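7/1/21

# Sharing a kitchen bench with an arm: tips from Zundville

I've worked in the Zundville prep room for five years and I have never enjoyed writing a tips page as much as this one! The Cokell arm came in last October, the old tips were all about knives and trolleys, and half of them needed doing again. New starters, read the lot. Everyone else, skip to the lids.

**Before the shift**

- Clear the worktop back to the tiles. Mugs, phones, keys, all of it goes on the rack by the door.
- Anything that isn't part of the job goes in the sink or goes away.
- Hang utensils bowl down, always on the same hook.
- Run the slow pass once before you let it go at working speed.

I used to do 70 lifts an hour on the filling bench and go home with a wrist like a rusty hinge. Now most of that is somebody else's job, or something else's, and I spend the time tasting, checking and setting out (much nicer). 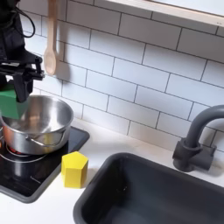 Setting out is where you earn your money now. Leave a proper gap between pieces so the fingers can get in without nudging the neighbour. The yellow block has a bit of counter to itself between the hob and the sink, standing upright, and that's how I like a waiting piece left. Stand things up if they'll stand. Lying flat they slide, and you'll be chasing them with a spatula.

**Pots and rims**

Fold handles down or turn them away from the arm's side. Use the widest pot you can get away with, and put it on the marked ring, every time, even when you're in a hurry. Sakon pans have a deeper lip than the old ones, so if you swap pans halfway through a shift, do the slow pass again. It takes 17 seconds. I timed it because a certain colleague kept telling me it took all morning.

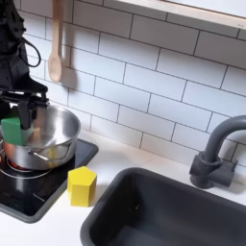
*Green piece at the left rim of the pot.*

Check where each piece meets the rim. If it's touching, move the pot a touch and run the pass again, and don't try to correct it by leaning in with your hand. I did that for weeks out of habit! Stop button first, then hands.

**Lids, hobs and heat**

- Lids off and on the rack before the arm starts. Not on the worktop, not on the next ring.
- Look at every ring, including the one you aren't using.
- Dry cloths live on your side of the bench.
- Cables: glance at them when you change over. A loop is fine, a loop round a tap is not.
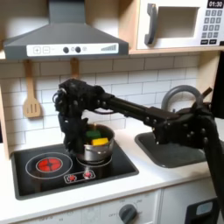
My favourite change is at the end of a batch, when there's time to look things over properly. We used to tip and run. Now I check the ring, the pot and the dials in the same order each time, and I do it from the front where I can see the lot. With green and yellow both poking up above the rim you can tell at a glance what's in the pot, and the front left ring glowing red is the sort of thing you want to catch before you put a cloth down. Say "ring on" out loud. It feels daft for a day or two.

**The people bit**

Swap roles halfway through the shift, one person setting out and one person watching. Watching is tiring in a way I didn't expect, and you get gloomy if you do it all day. Write odd stops in the Cabello book, even the tiny ones. We passed 1000 batches with the book going and I still flick back through it when something looks familiar.

Spare finger pads are in the second drawer, under the tea towels.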